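Open studios at the Gruvano building, Grellbridge

The Gruvano building in Grellbridge opens its studios once a year, in February, and this was my first visit. It was a button works until the eighties and has been let to artists on three floors ever since. Entry is free. There is a box for donations by the stairs and a printed plan, which you will need, as the room numbers do not run in order.

I arrived a little after eleven and started at the top, on the advice of the woman at the desk. The top floor has the painters, mostly for the light. Jisell, a collective of printmakers and painters, has the long room at the north end and had hung new work along one wall, all of it to do with the river and the flood defences. The large woodcuts were the best things in the room. They show the same stretch of embankment at different states of the tide, printed in two greys and a brown, and the paper has been left rough at the edges. Prices started at 153 pounds unframed. The small oil studies beside them were less sure of themselves and I thought there were too many.

Next door is a textile studio where a floor loom takes up most of the space. A length of cloth was in progress and visitors could ask to see the pattern drafts, which were pinned up in the window. I would have liked a chair in there.

The middle floor is shared workshops – ceramics, a darkroom and the framing room. The darkroom ran short sessions of 20 minutes and these were full by the time I came down. The ceramics room was open all day. Its main display was a wall piece made up of 2,213 small unglazed tiles, each pressed with a thumb by someone living in the town. It was begun for the building's anniversary and went past its target of 2,000 last autumn. From across the room it looks like gravel. Close up you start to notice how different the thumbs are, and I stayed with it longer than with anything else that day. 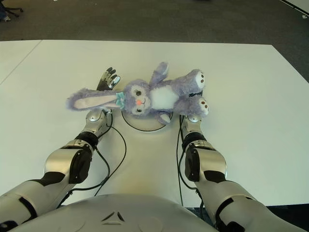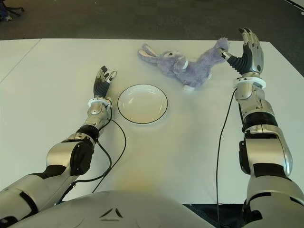
The Zeleke Room

The ground floor has the only proper gallery in the building, the Zeleke Room, which is open all year. The current exhibition is called Slack Water and brings together 14 works on paper and two films. The theme is waiting, and the wall text goes on about this at some length. The works are better than the text. A set of pencil drawings of station benches is very quiet and very exact, and a long scroll in ink, laid flat under glass, follows a single queue from one end to the other. You have to walk beside it to read it.

Of the two films, the shorter one is worth sitting through twice. It shows a ferry slipway with the sound recorded under water, and lasts six minutes. The second film is shown on a monitor in the passage, where people coming in from the yard stop in front of it. I gave up on it halfway and would need to go back to be fair to it.

A talk on the exhibition was given in the gallery at two. It was well attended, with people standing at the back, and I could hear about half. The part I did catch was on paper: where the scroll paper was made, and why the ink had been thinned so far. Notes are meant to be going up on the Gruvano website.

Getting there and practical points

Grellbridge station is a 12-minute walk, the last part uphill. There is some parking in the yard but it was full when I arrived. The lift works and reaches all floors, though the Jisell room has a step at the door. The café does soup, bread and cake until three, cash only on the day I went.

Most studios take cards. The woodcuts can be reserved and collected later, and unframed prints are rolled in tubes at the desk. Slack Water stays up until the end of March. The rest of the building is closed to visitors until next February, apart from the framing room, which takes orders on weekday mornings.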